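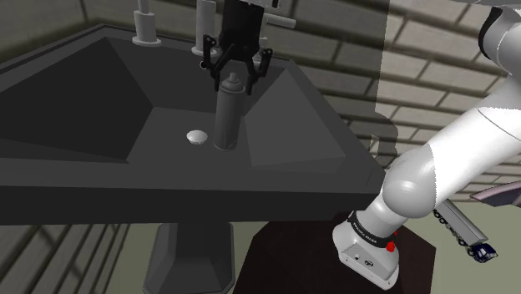

Sturkar home-task sim pack — worth 300 or not?

14 replies · 2000 views

gravelpit_9
Thinking of getting the Sturkar pack for our little group. The shot is from the bathroom set, pick the spray can out of the sink. Arm comes over the basin with the fingers open, can is standing next to the drain cap. Price is 300 for a one year seat. Anyone run it for real? The product page says next to nothing about contact quality, and thats the part I care about.

mossy_bracket
Have had it since January. Bathroom set is the best of the lot imo. Sloped basin is a pain in a good way, if your planner comes in at a lazy angle the fingers hit the wall. 18 tasks in the base pack, some of them are close to the same task with a different object.

tinplate
Not worth it. Curnside does the same thing cheaper and the loader doesn't choke on your own meshes. Also look at that sink. Flat gray everything. Can is gray, sink is gray. Train a vision policy on that and good luck in a real bathroom.

mossy_bracket
@tinplate you can swap textures, theres a randomizer in the settings tab. Default look is plain, sure. Walls are tiled at least.

tinplate
The randomizer does walls and floor. Did not touch props when I tried it. Maybe fixed now.

gravelpit_9
Did you have the trial or the full one?

tinplate
Trial. Fair point.

oldferry
Full version does props. You have to tick each one by hand, annoying. I did 2000 episodes of the can task with random colors on the can and sink, ran overnight on one desktop card. No crashes. Reset is quick.

What bugged me — the clutter. There's a toy truck off to the right side, past the arm, and on my install you can't delete it without editing the scene file. It doesn't get in the way of the reach but my segmentation kept grabbing it.

hexnut_hal
Leave the truck in. A policy that falls over because of a toy truck isn't much of a policy.

oldferry
I wanted a clean baseline first, then add junk. Thats my call to make, not the vendor's.

hexnut_hal
ok yes

gravelpit_9
How's the grasp itself? A can with a narrow top is where our current sim goes silly. Fingers close and it shoots off sideways.

mossy_bracket
Grab the body, leave the nozzle alone. On the body it holds fine with default friction. Higher up it slips, mine did anyway. Drop the time step by half and it gets better, slower tho.

tinplate
So you pay 300 and then tune the contacts yourself. Curnside again.

oldferry
Curnside's faucets go right through the gripper. I'll take tuning.

tinplate
Version?

oldferry
Whatever was up last spring. Could be better by now, havent gone back.

quietlathe
If you only need the one sink, the Tjoa add-on has a similar task and you can buy single rooms. Docs are thin. Support answered me the same afternoon.

gravelpit_9
Didn't know about single rooms. Will try that and the Sturkar trial side by side on the can pick, same arm, and post numbers. Anyone have a working config for the smaller time step?

mossy_bracket
Sent you mine. Change the path on line 3 or it wont load

Share (6) · Comments (14)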